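How a Two-Armed Robot Is Set Up and Looked After

A robot with two arms needs a place to work, tools on the ends of its arms, and people who check it. This page explains how one such machine, called Warance, is made ready for use. It works at a table, moving everyday things from one place to another.

The parts of an arm

An arm is a chain of stiff pieces called links. Links are connected by joints, and each joint has a motor inside it. The motor turns the joint, and a sensor measures how far it has turned. The sensor sends that measurement to a computer many times a second.

At the far end of the arm is the wrist. The tool is fixed to the wrist. On Warance the left arm carries a gripper with two fingers, which open and close like the jaws of pliers. The right arm carries a different tool, so the two sides have different jobs and need different checks.

Setting up the table

The table must stay still. If it moves by even the width of a pencil, the computer's idea of where things are will be wrong. Each leg is pressed against a mark on the floor before work begins.

A dark mat is laid on the table. A dull surface does not shine light back at the camera, so pale objects are easier for the computer to find. Objects are then put on the mat. A bowl is a useful one, because its round rim can be picked up from any side.

A large bag is harder. Its sides may bend when a finger touches them, and its handles may fall in a new position each time. The arm must approach slowly and stop if it feels too much push.
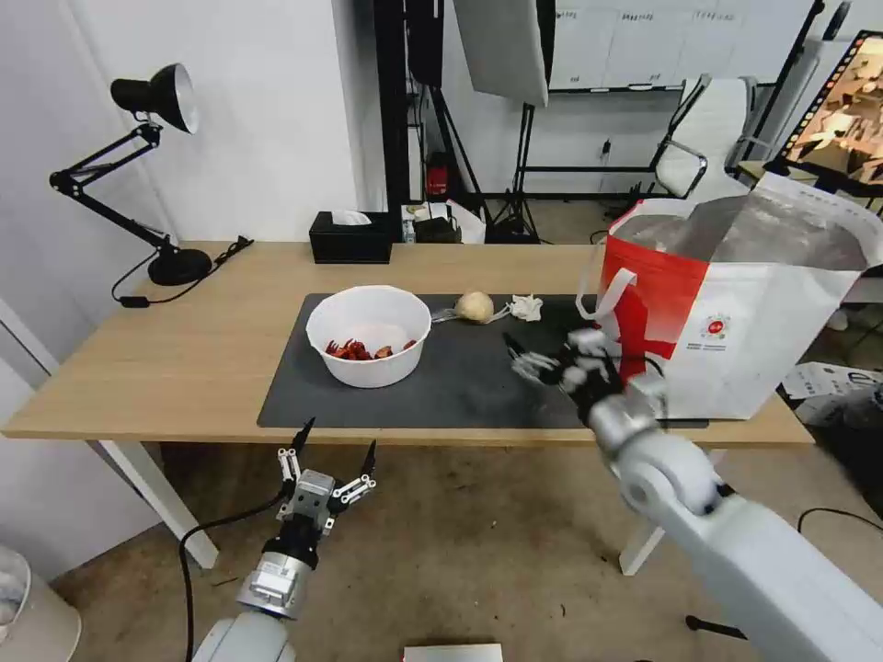 Sutrisno Saragih asked whether the table really has to be checked every morning, as he would have thought that once a week was enough for something that heavy. Once a week would be enough if the room were locked. People lean on tables and sweep under them, so the check is done daily. It takes 3 minutes.

Calibration

Calibration means comparing what a machine measures with what is true. A kitchen scale should read zero when nothing is on it. If it reads something else, it must be set back to zero. An arm has the same problem, but it has a "zero" for every joint.

To calibrate the arm, the operator moves it to a known position called home. The computer reads each sensor and compares the answer with the number it has stored. A small difference can be corrected in the program. A large difference means that something may be loose, and the arm is switched off until it has been inspected.

The camera is calibrated as well. A card printed with black and white squares is held in front of it at 20 different angles. The computer knows the true size of the squares, so it can work out how the lens bends the picture.

Light

Cameras need steady light. Daylight changes as clouds pass, so lamps are used too. A softbox is a lamp cover with a thin white front that spreads the light out and makes shadows less sharp. A desk lamp gives a narrower patch of light and can be tilted. Once the lamps are in place, they are left alone. A moved lamp makes new shadows, and a shadow can look like the edge of an object. 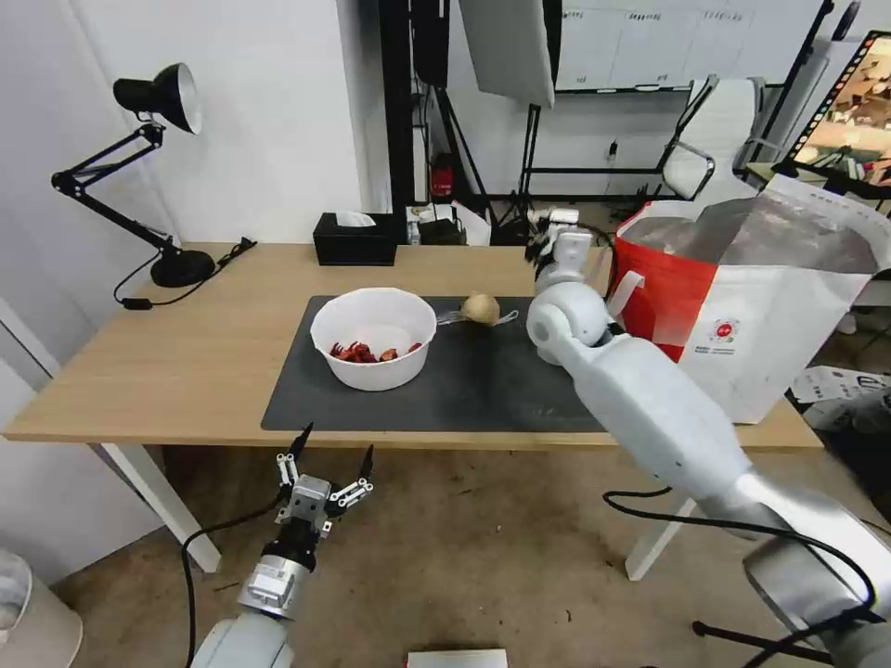 Cables come next on the list. Each one carries power or signals, and each one must be long enough for the arm to reach its furthest point without pulling. It must also be short enough not to catch on the table. The operator moves the arm slowly through its whole range and watches the cable the entire time. If the cable goes tight, the arm is stopped and the clip is moved.

Looking after the fingers

Fingertips wear out first, as they touch everything. A worn fingertip is smooth, and smooth things slip. The tips are wiped with a damp cloth at the end of the day and examined after every 1000 grips. The count is kept by the computer.

The maintenance log for Warance shows that one pair of tips was changed after 584 grips, well before the inspection was due. A small split had been found near a screw. The replacement tips came from Plastum and were fitted by Uthai Intarasuk. After any change of tips the gripper must be calibrated again, as the new ones may be slightly thicker than the old ones.

Stopping the machine

Every robot of this kind has an emergency stop button. Pressing it cuts the power to the motors. The button is tested before the first job of the day, with the arm moving slowly and everyone standing back. If the arm does not stop at once, no work is done until the fault has been found.

Words to know

Calibration: comparing a measurement with the true value and correcting it.
Gripper: a tool that holds things.
Joint: the place where two links meet and turn.
Link: a stiff piece of an arm.
Sensor: a part that measures something.

Page last checked 17 Jul 2024.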